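Minutes of the packing and posting meeting, Patitcombe
28 Feb 2025

Hello all, me again with the minutes. I've written them up the way I take them down, so if you want them shorter, somebody else is very welcome to have the pen next time!

Present: me (Norbert Vörös, minutes and biscuits), Pap, both of the Karkevov lot, and Bustora's rep for the first half, who had to leave before we got to tape.

Minutes from January
Agreed as they stood, apart from the bit where I'd written "lids" and meant "lips". Sorry. I have put it right in the folder.

1. Box order
The 3,000 flat blanks from Bustora have come and they are all stacked along the corridor, which makes getting to the kettle a bit of an adventure. The rep asked if we were happy with the board. We are, on the whole. Pap thinks the creases are stiffer than on the last batch and that you have to bend each one back on itself first or the walls spring open again. I tried it both ways over lunch and I'm with Pap — the pre-bend takes no time and the corners sit much squarer afterwards.
ACTION: Norbert to add the pre-bend to the folding sheet.

2. Shallow trays
A long chat about this one. Karkevov want their seed packets to go out in the shallow tray with nothing loose rattling about, and they'd like the side flaps tucked right in before anything is packed. We had 2 come back in January with a flap standing proud and the packets all bent at that end (they were very nice about it). I said that when I'm folding a lot of them I do the long walls first and then go round the corners, and that's when I forget the back one. Pap does the corners first. We didn't settle which is better and I suspect we never will, so people can carry on as they like as long as every flap is in at the end.
ACTION: everyone to run a thumb round all four corners before filling.

3. Where things go on the table
I grumbled about this last time and I grumbled again. Finished boxes go to the left, closed, big ones underneath and small ones on top. Blanks go at the back, one out at a time, and the rest stay in the corridor. The tray you're working on stays in the middle. Karkevov asked if we could have more than one blank out when it's busy and the answer was no, they slide about and the tabs catch on each other.
We are keeping the flowery top, by the way. I know it was put to us that plain white would look smarter, but I like it and it wipes down beautifully.

4. Tape
We've got 18 rolls left, which sounds plenty until you remember the spring orders. Pap would like to go back to paper tape. I'd like to as well, but the dispenser we have won't cut it cleanly and you end up with a ragged end on every parcel. Left open until we know what a new dispenser costs.
ACTION: Pap to get a price.

5. Anything else
The bin for card scraps is full again, please squash things before they go in. Karkevov are bringing their own labels from now on, so ours can be kept for

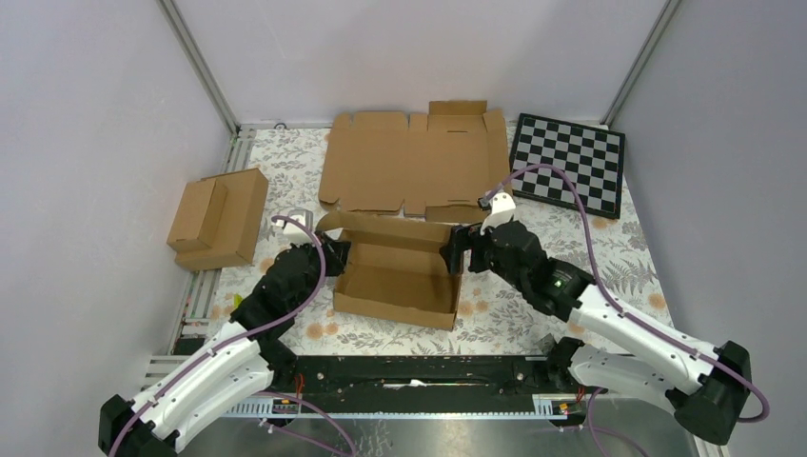 the small boxes, and I've moved them to the top drawer with the pens. Pap asked whether the corridor stack could be shifted before the next delivery and I said yes, if I can have a hand with it.

Next meeting same place, once the dispenser price is in.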